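The Mending and Folding Corner

Well, the summer clothing swap is behind us, and my dining table still hasn't forgiven me! We took in 272 pieces at the Flotton hall this July, up a good bit on last year, and a great many of them were shirts. I brought two bags of those home to sort because I said I would, and then I looked at them for a week before doing a thing.

My method (such as it is) is to check the seams first, then the pockets, then the collar. Pockets are where the surprises are. I found a bus ticket to Drarden, a peppermint, and a shopping list that just said "onions, the other ones." If it's yours, I hope you got the right ones.

The blue shirts are the ones I always want to keep. Chambray, thin denim, anything in that family - they soften up so nicely with age, and a mended elbow looks right at home on them. I do like to fold them while I watch my shows, though I'll admit I'm slow and a sleeve always gets away from me.
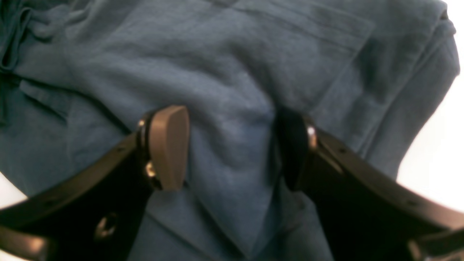 If you'd like to help with the next batch, we meet in the back room at Fistholm from 2 until the kettle runs dry. Bring thread if you have it, navy and gray especially, as we went through all of ours on the Hourani quilt. Buttons we have plenty of - 798 at the last count, and 60 of them are the same ugly brown. Please, somebody, make a coat!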